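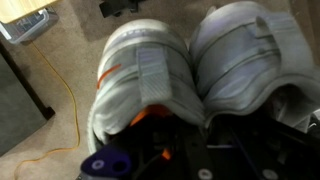 Shoes on carpet – the quick version

Shoes by the door, in pairs, toes to the wall. Thats the whole system at our place and it took two winters to get everyone doing it.

Few things that help.

Straps first. Do the hook-and-loop up before you put them down. Left open it grabs carpet fluff, socks, the dog's blanket, whatever. Once the hooky side is full of lint it won't hold. Pick it out with a stiff toothbrush or a pin, go along the rows. Five minutes in front of the telly.

Mud. Leave it till dry. Wet mud rubbed into pale carpet is there for good, trust me. Knock the soles together outside, then brush.

Grey padded ones wash up better than you'd think. Insoles out, straps closed, cold wash in an old pillowcase, low spin. No dryer, the glue goes. Stuff with newspaper and change the paper after 6 hours or they pong.

Bright linings – do those by hand the first time, seperate from anything pale. Orange especially. I lost a white tea towel.

Smell. Bicarb in, overnight, tip out in the morning. Bok-nam Maeng from the Sestcombe swap table uses dry used tea bags instead and hers are always fine so take your pick.

Kids' pairs. Bit of coloured tape inside each heel, one colour per kid. Also stops the wrong-feet thing if you put the tape on the inner side only.

Carpet under the shoe spot. Goes flat and dingy first. I keep an offcut there, 60 cm long, same beige as the rest, and flip it every September. Got mine from the remnant bin at Plalow for 14 dollars. Edges will fray so run a line of craft glue round the back.

Flattened pile – ice cube in the dent, let it melt, blot, fluff up with a fork. Works on chair leg marks too.

Pull tabs. If one's coming loose, stitch it now, not when its in your hand. Upholstery thread, doubled. Dental floss if you've got none.

Next up, the coat hooks.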